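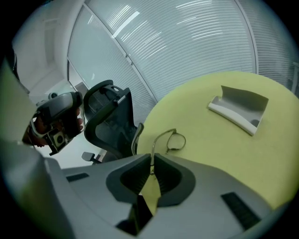
Karosness workshop group releases plans for home-built gripper

2026-09-16

The Karosness shared workshop has released the plans for its hand-held gripper, a tool used to record everyday handling tasks for robot arms. The grippers are built by members on their own benches at home and assembled at the workshop.

Organiser Teresa Cronin said the build took some 600 hours of members' time. The grey housings are printed in one colour to keep filament costs down.

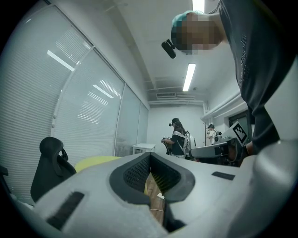

Yusri Raju said the finger pads were the hardest part to get right, and that first-time builders should allow a full weekend for them.

Small, light items such as eyeglasses are on the group's task list. Recordings are made in pairs, one gripper to each hand.

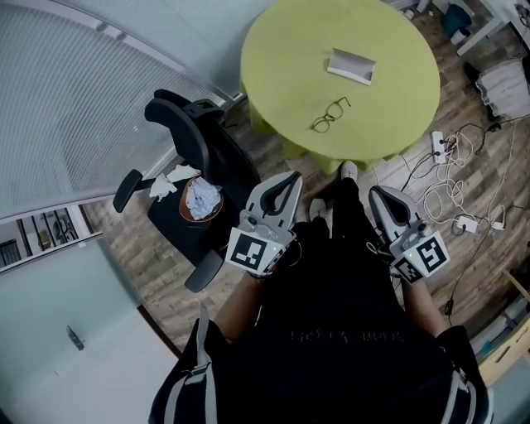 Folding and tidying tasks will be added next. The plans and parts list are free to download. Printed copies are at the workshop counter.

Media enquiries: Nabila Lumenta, Karosness.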